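Cinémathèque Gerkell
Qui sommes-nous

Accueil | Collections | Programmation | Enseignement | Qui sommes-nous | Nous écrire

L'association

La Cinémathèque Gerkell est une association à but non lucratif consacrée à la conservation, à l'étude et à la projection du cinéma de studio, de l'arrivée du parlant à la fin des années soixante. Elle a son siège à Lonau, dans l'ancien cinéma Lellex, dont elle occupe la salle, la cabine et les deux étages de bureaux. Ses statuts lui assignent trois missions : rassembler des copies et des documents relatifs aux films de cette période, les rendre accessibles au public et aux chercheurs, et assurer une formation à l'analyse du jeu d'acteur.

L'association est née d'un ciné-club d'étudiants qui se réunissait une fois par mois dans une salle paroissiale. Les premières séances portaient presque exclusivement sur le mélodrame et la comédie sentimentale, genres alors peu représentés dans la programmation de la région. Le prêt régulier de copies en 16 mm, puis le legs d'un exploitant de Lonau, ont conduit le ciné-club à se constituer en association et à se doter d'un premier inventaire.

Les collections

Le fonds comprend à ce jour 335 copies de films, dont 109 en 35 mm, ainsi que 2,000 affiches, dossiers de presse et photographies de plateau. Les copies sont conservées dans deux locaux à température contrôlée. Les titres les plus demandés font l'objet d'un tirage de consultation, les éléments originaux ne quittant les réserves que sur décision du conseil d'administration.

Le fonds Nishad, entré dans les collections à titre de dépôt, réunit des scénarios annotés, des feuilles de service et une correspondance relative à la distribution des rôles secondaires. Il est consultable sur rendez-vous. La reproduction des pièces manuscrites demeure soumise à l'accord écrit du déposant.

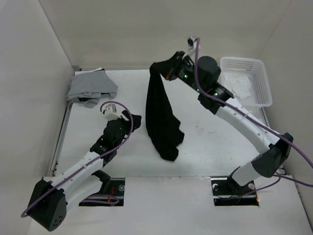
Deux bras robotisés et des pièces de tissu sur un plateau blanc.

La programmation

La salle propose 8 cycles par saison, de septembre à juin. Chaque cycle est construit autour d'un interprète, d'un studio ou d'une question de mise en scène - le film de procès, l'adaptation théâtrale, la star dans un second rôle. Les films sont présentés en version originale sous-titrée, dans leur format d'origine lorsque l'état de la copie le permet. Une fiche rédigée par l'équipe est remise à l'entrée ; elle comporte un générique complet, une note historique et une courte bibliographie.

L'association attache une importance particulière aux œuvres jugées mineures. Un film mal accueilli à sa sortie renseigne souvent sur les habitudes de travail d'un studio, sur les contraintes d'un contrat ou sur l'emploi dans lequel une actrice se trouvait enfermée. Le cycle de mars leur est réservé chaque année. Il est suivi d'une discussion ouverte à l'ensemble des spectateurs.

L'enseignement

L'école de la Cinémathèque accueille des auditeurs libres et des enseignants du secondaire. Le cursus s'étend sur deux semestres et associe des cours d'histoire du cinéma, des séances de visionnage et des travaux pratiques d'analyse de séquence. L'admission se fait sur lettre de motivation ; aucun diplôme n'est exigé des auditeurs libres. Une attestation est délivrée aux participants ayant remis l'ensemble des travaux écrits.

Des interventions sont également organisées dans les établissements scolaires de Lonau et des communes voisines, sur demande du chef d'établissement. Les demandes pour le second semestre doivent parvenir au secrétariat avant les congés d'hiver.

Publications

Les Cahiers Gerkell paraissent deux fois par an. Ils publient des études consacrées aux acteurs et aux genres, des documents issus des collections et les comptes rendus des cycles. Les propositions d'articles, en français, sont examinées par un comité de lecture. Les numéros épuisés peuvent être consultés sur place.

Adhésion et soutien

La qualité de membre s'acquiert par le versement d'une cotisation annuelle. Elle donne droit au tarif réduit, à l'envoi du programme et au vote en assemblée générale. Les dons de copies, d'affiches ou de documents sont reçus après expertise et font l'objet d'une convention - les donateurs sont priés de prendre contact avec le service des collections avant tout envoi.

Page mise à jour le 8 décembre 2002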